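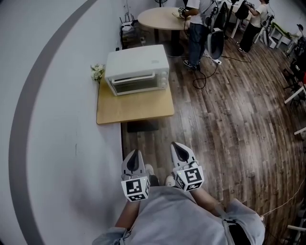
We're collecting demos for a toaster oven task at our makerspace in Javville and I'm having a great time with it, but I need advice on variety. Each person wears the camera, takes a gripper in each hand and goes through opening the door, putting a roll in and closing it. We have 300 good episodes so far, all with the white oven on the little square table against the wall, marker cubes on both grippers. Should I get to 600 the same way before I change anything, or start moving stuff now?

Tags: imitation learning, handheld grippers, demo collection

Lamduan Somboon
Move it now! I did a drawer task last November and recorded 1196 episodes with the cabinet in one spot, and the policy fell apart when I slid it over by the width of my hand. Painful, but I learned a ton. What worked was a new table position every 11 episodes, and a different starting distance each time (start a step back, start from the side, start with your hands low). Swap people too, everyone reaches for a handle differently and that's great data. Keep the cubes clean and don't let your sleeves slide over them.

Polat
what she said. also tape the cables down

Urkico
I'd do one small thing first: train on the 300 you have and watch it fail. It only takes an evening and it's so much fun to see it try! Ours kept going for the knobs instead of the handle, so we recorded around a quarter of the next batch with slower approaches to the handle and it got much better. Then go with Lamduan's plan.

Forum > Robot Learning > Collecting Data

Related
Marker cube keeps dropping out near windows
How long should one episode be?
Nusesstead meetup: bring your grippers
Two hands or one for opening doors?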